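Zerkura Soft-Finger Sleeve Kit (Mark 2)
Replacement fabric covers for two-finger grippers

Aug 3, 2021

14 shares | 3 comments

First, the recall. If you bought the Mark 1 sleeve before June, please take it off your gripper and stop reading until you have. The cuff on those sleeves could creep down the finger over a long shift, bunch at the tip and hold the jaws slightly open. The controller, a trusting soul, saw a gap that matched the width of a part and reported a successful grasp. One customer's arm at Cetport carried nothing at all from bin to bin for 142 cycles and logged every one as a win.

That was merely embarrassing. The safety matter is the other half of it: a bunched cuff can also catch on the finger joint and stall the opening stroke. Dinesh Fernandes, who runs our test bench, had to hit the stop with a plush toy firmly in the jaws. The toy recovered. The motor coupling went in the bin.
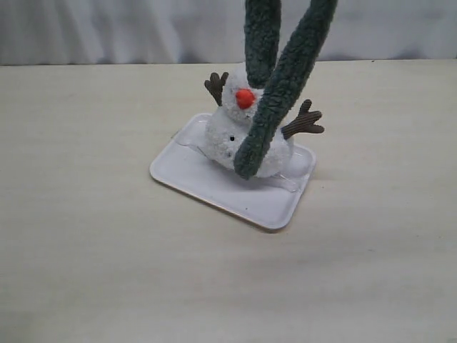 The Mark 2 has a stitched collar that screws to the finger base, so creeping is off the table. We ran it for 500 hours with the jaws opening and closing on soft goods and measured the cuff at the end of each shift. Prakash Pillai did the measuring and would like it known that it was very dull.

What's in the kit
Two fleece sleeves, left and right (they are different, sorry)
Two collars with screws
One hex key, which you will lose
Fitting sheet, rewritten in plain language after complaints

Fitting takes nearly 12 minutes the first time. Isolate the power before you start – a paused program is still a live arm. Once fitted, re-zero the jaws with the sleeves on. Skip that and you'll get the phantom grasp all over again, in a nicer colour.

Check the collar screws every 28 days. Replace any sleeve that has worn through at the tip.

Mark 1 owners get the new kit at no charge. Post the old sleeves back to us, unwashed is fine.

Related items
Mudaliar jaw spacer set
Brelavero stop button, panel mount
Zerkura motor coupling (selling well, for some reason)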